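Recording table tasks for the Kerby set: frequently asked questions

What counts as one example?
One attempt at one instruction, from the first arm movement until the gripper is open and clear. Failed attempts are kept and marked as failed.

How many do I record per layout?
Eight. Then move at least two items and start again.

Must the table be tidy?
No. Crockery may stand close together or run out of the wrist view — the Zedberg model has to cope with both. Leave enough bare table for the fingers to come down.

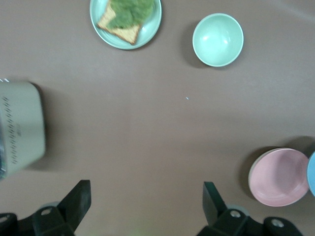 Wrist view, fingers apart: toast and leaves on the green plate, bowls to the right.

Can I use real food?
Use whatever the task sheet lists. Note it in the food field, even if the instruction concerns only a bowl.

What if the wrist picture is blurred?
Blur on near objects is accepted. If the target itself is blurred for nearly five seconds, reject the example and repeat it.

Who writes the instructions?
They come from the Benítez list. Do not reword them while recording — alternative wordings are added in November.

Where do files go?
To the Gurnuline upload folder, at the end of each session. Uploads with more than four unmarked examples are returned.

Last changed: Sunday, October 21, 2018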